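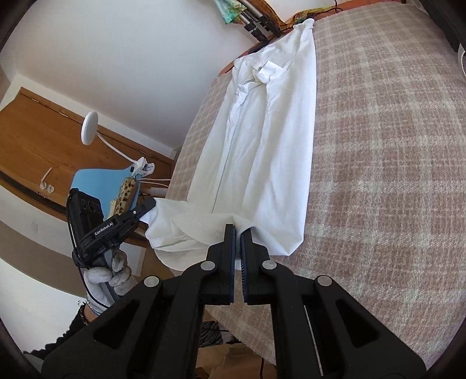 Search this site Search

# Toltport Garment Folding Set

Records of household clothes being laid out, smoothed and folded on beds. Compiled by Gyu-bin Han and Eun-seong Son.

## Contents

- 3,433 folding records
- 524 garments, each with its own ID
- 40 bedrooms

One record covers one garment from first lay-out to final fold. Bedding is left as the household keeps it. Plaid, striped and plain covers all occur, and the cover pattern is stored in `surface`.

## Fields

- `garment_id` – stable across records
- `type` – shirt, nightgown, dress, trousers, other
- `fiber` – cotton, linen, wool, blend, unknown
- `color` – main color only
- `layout` – lengthwise or crosswise on the bed
- `label_seen` – yes if a neck or side label shows at any point
- `fold_plan` – halves, thirds or roll
- `result` – flat, uneven or abandoned

## Notes on annotation

Long white cotton pieces are the hardest group. Creases and hem edges have little contrast, and a loose section lying over itself is easily marked as a sleeve. Use `part = unclear` in these cases.

The neckline is annotated even when crumpled. Fabric hanging past the side of the bed counts as part of the garment outline – versions before May clipped it at the mattress.

## Splits

1,000 records are held out for testing. No garment appears on both sides of the split. Bedrooms may.

## Known problems

- `fiber` was entered by hand and is blank where the care label had worn off.
- Rolled garments have no `result` value in the Vutus subset.
- Two spellings of "nightgown" remain in `type`.

Corrections go to Eun-seong Son, with the `garment_id` in the subject line.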